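Ticket 2196
Project: Redero (student capstone, basket sorting task)
Opened: January 21, 2026
Priority: Medium
Status: Waiting on retest
Station: Two-arm bench

Problem
Right arm drops out of the sort routine partway through a run. The controller reports a communication timeout on the gripper and holds the arm where it is. Left arm keeps responding. First seen after we merged the new motion script, but rolling back to the old script did not fix it.

Steps to reproduce
1. Home both arms.
2. Load the sort routine and start it from the laptop.
3. Wait for the right arm to reach across to the rear of the bench.
In 18 runs the timeout came up 12 times, always during the long reach. Short moves near the base have not triggered it.

Log

Entry 1
Restarted controller and laptop. No change. Error code is 1532 every time.

Entry 2
Ran the right arm with the left arm parked. Same error, so the two arms are not fighting over the bus.

Entry 3
Cut joint speed in half. Runs lasted longer but still failed on the reach. Put speed back to the normal setting.

Entry 4
Unplugged and reseated the gripper cable at both ends. Got through three clean runs, then the error came back. When we moved the cable by hand near the wrist the gripper went offline for a second - looks like a bad connector or a break in the wire.

Entry 5
Checked the slack. The cable loops out beside the gripper when the arm reaches toward the back. Plan is to swap it for a spare and tie it closer to the forearm. Baskets stay in the same spots so the retest matches the earlier runs.

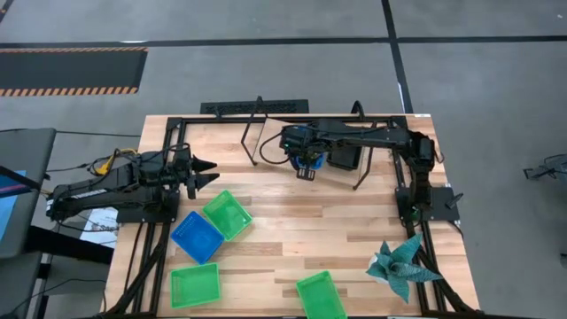
Right arm over the center rear of the bench, left arm folded back with gripper open.

Entry 6
Spare cable requested from the Traltetti kit. Please do not use the right arm for demos until it is in. Left arm is fine to use on its own.

Still to do
- Swap cable and repeat the same set of runs
- Add the error code to the team wiki
- Close this ticket if there are no timeouts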